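Saturday, late

Table day. The white top has picked up scuffs again, mostly towards the right-hand side, where everything gets dragged. Wiped it with the mild cleaner first, then with plain water. The dust came off. The scuffs did not. Inese thinks they are in the surface and suggests a melamine sponge. I would prefer to try it on the underside first. Left it for now.

Sorted the game box after lunch. The dice had got in with the draughts again and one bag had split along the seam. Put the small white ones with dark pips in one tub and the larger ones in another. Paora wants the cups kept with the bowl so that the set can be lifted out in one go. Agreed, on condition that they nest. The blue and the green are both domed, so they only stand properly upside down.

Tried the lime bowl as a dice tray. Plastic, smooth inside, quieter than the bare table. 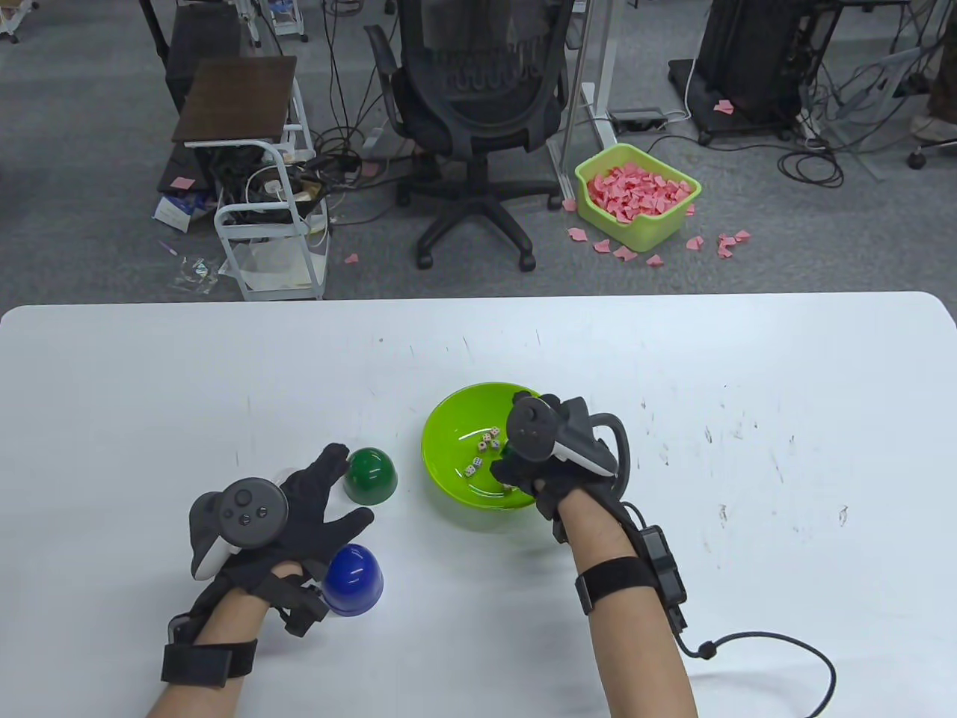 A felt disc in the base would deaden it further. Shona has offcuts from the Warnik job and will bring 2 on her next visit. Thickness to be checked, as anything too soft leaves dice leaning and then there is an argument over the reading.

Floor next. Too many leads on the carpet behind the table, black and white mixed, and the power strip sits by the desk leg where a chair can catch it. Asked Finlay for hook-and-loop ties and labels. He has ordered a box of 1,000 labels, so the shortage is over.

Finished at 7. Still to do: mend the split bag, find the lid for the draughts, ring Nermin about the shelf.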